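Open day notes — bench 2, hand-held gripper, October

Setup done by 9:40, doors at 10. Cengiz Ağca on the door and the talk, me on the bench, Ayane Iwasaki on the laptop.
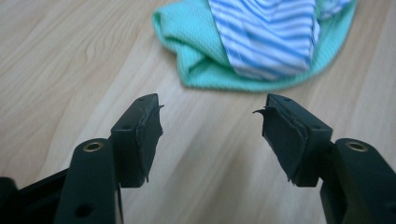

First group from Redwood, 11 people, mostly teachers. Let them pick up cloth themselves before any talking. Much better than last year when we talked first and lost them.

Pad lining is bad. Torn on both fingers, flaps sticking out at the corners. New strip tonight or we don't run tomorow. Check whether the Zanetti sheet is still in the drawer, otherwise order.

Striped cloth over the green one — good demo. People go for the top piece and drag the green along with it. Then they get why we need so many tries. Ayane showed the count on the big screen, 2,177 recorded so far, got a real "oh". Keep that.

Questions, so I have them for the FAQ sheet:
— can it do socks (yes, badly)
— does it feel how hard it squeezes (no, you do)
— price. Cengiz said ask Birnent, fine by me

Second group 12, younger kids. Grip too wide for small hands, two of them used both hands on the handle. Need a smaller handle before the Drerkovton visit. Ask about printing one, old file is in the shared folder under handle_v3 I think.

Laptop dropped the recording once, at 11:20. Restarted, lost that run only. Ayane has the log.

Total for the day 208 tries by visitors. Keep them seperate from ours, don't mix into the main set until someone has looked through.

To do: lining, small handle, longer cable for the screen, second stool.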